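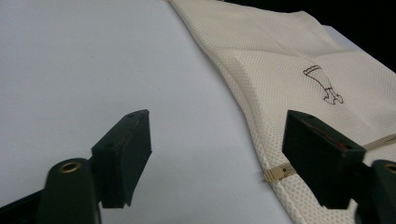 Page last changed: 19 February 2024

Progress report to Drusport, mesh laundry bag work

We have now finished the second sample of the Gustis bag. The netting is cream, with a honeycomb pattern, and a small line drawing is printed on it. The beige label is sewn into the seam, as we agreed. 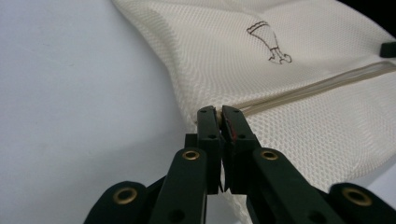
Gustis bag, zipper closed along the part shown.

From the grant we have used 2325 euros. Kauko Oksanen will ask Vuorinen for the price of 2000 bags. Two questions about the zipper tape are still open and we will answer them in March.

Urho Keskinen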